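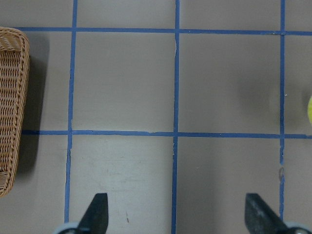 Câmera no punho ou câmera fixa para comparar duas garras?

Jasmina Spahić
Membro desde setembro

Estou comparando duas garras paralelas para pegar objetos leves em cima de uma mesa: a Nerano, que já uso, e a Ronness, que chegou agora. O teste é levar uma bola de tênis até um cesto de vime. A mesa está dividida em quadrados com fita azul, para eu poder recolocar as coisas sempre no mesmo lugar.

Fiz 24 tentativas com cada garra, usando só a câmera do punho para localizar a bola. A Nerano acertou 22. A Ronness acertou 7. Achei a diferença grande demais, porque fechando a Ronness à mão, pelo pendant, ela segura a bola sem problema.

O que noto é que, com os dedos bem abertos, a bola fica no canto da imagem e a detecção perde o contorno. Quando o braço desce, piora. Troquei a garra e mantive o suporte da câmera. Não refiz a calibração mão-olho, só corrigi o comprimento da ferramenta.

Minhas dúvidas:
Vale a pena usar também a câmera fixa ao lado da mesa, ou ela só complica?
Dá para aproveitar as 24 tentativas da Ronness ou jogo tudo fora?

O controlador é um Tokgöz, versão 3. São dois braços na mesma mesa, mas no teste só um se mexe. Segue a vista da câmera fixa.
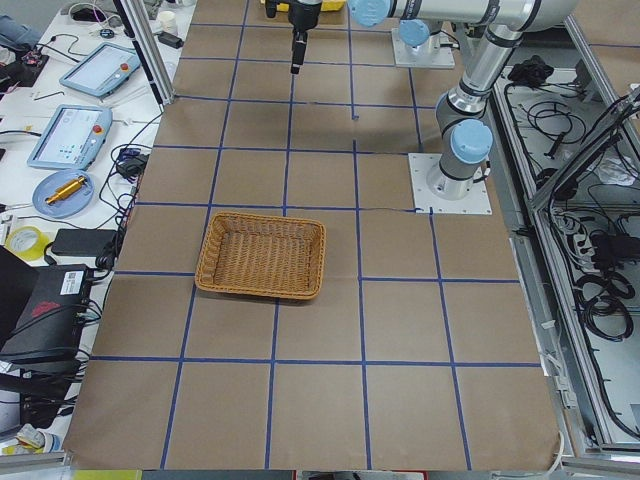

Eylül Başaran
Refaça a calibração antes de qualquer outra coisa. Se o suporte foi desparafusado para trocar a garra, ele não voltou exatamente para a mesma posição, e um erro de poucos milímetros já basta para o dedo empurrar a bola em vez de fechar nela. Corrigir o comprimento da ferramenta não resolve isso.

Sobre a câmera fixa: use, mas só para a aproximação. Ela dá a posição da bola na mesa, o braço vai até um ponto acima dela e dali para baixo quem manda é a câmera do punho. Assim a bola já aparece perto do centro quando a descida começa. Os cruzamentos da fita servem para conferir se as duas câmeras concordam. Escolha 3 cruzamentos afastados entre si, leve a ponta da ferramenta até cada um e compare com as coordenadas que cada câmera informa. Fita colada à mão não fica reta, então meça os pontos com o próprio braço e não confie no espaçamento.

As tentativas da Ronness eu guardaria separadas, com uma anotação de que são de antes da calibração. Para comparar com a Nerano não servem.

burura
Tive isso com outra garra e era a força de fechamento. Baixei e melhorou. Veja também a velocidade.

Jasmina Spahić
Refiz a calibração no sábado. O erro nos três cruzamentos caiu bastante, mas ainda não repeti a série completa. Burura, a força está igual nas duas, vou testar mais baixa depois, uma mudança de cada vez. Quando tiver as novas 24 tentativas coloco os números neste tópico.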